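Ticket 1457: Cell 6, slip on left finger, tray pick
Site: Danddale
Queue: Skaslow cell support
Status: Monitoring
Component: gripper, finger pads

Reported fault
Tray pick drops out partway through the lift. Controller logs code 421 (grip width out of range) and the arm holds. Operator clears it and the next pick usually runs. Started in August, after the change to the Marchal tray program. Second arm in the cell not affected.

Checks, in order
Grip force setpoint read back as 45 percent, matches the cell sheet. Raised it for one batch, fault still came up, put it back.
Finger zero checked with the gripper fully closed. No offset.
Wrist bolts checked with the torque wrench. No movement.
Wrist camera mount tight, connector reseated.
Pulled wrist camera stills from the run and looked at the pads.

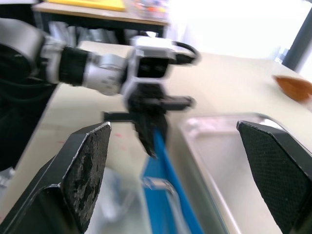 Wrist camera, fingers open over the table. Wear on inner face of left finger; mesh face on right finger.

Left finger inner face is scuffed, with lighter gray patches where the surface has abraded. Right finger still shows the diamond mesh and looks cleaner. The two faces do not match, which fits a slip on one side and the width reading going out during lift. The other arm is in motion in this still, so it is no use for judging that gripper. Check that one by hand with the cell stopped.

Parts history
Prenow log has one pad change on this gripper, right side only. No entry for the left. Pads should go on as a pair.

Action
1. Stop cell, lock out, open gripper to full width.
2. Remove both finger pads. Clean the seats with a dry cloth, no solvent.
3. Fit new pair from the same pack, mesh facing in.
4. Rerun finger zero and save.
5. Run tray pick at reduced speed, then at normal speed.

Result
Steps 1 to 5 done at 14:20. 45 picks at normal speed, no 421. Force setpoint unchanged.

Open items
Second gripper pads not inspected yet.
Prenow parts list still shows left and right pads as separate lines. Request sent to merge them.
Leave ticket open until the next scheduled stop.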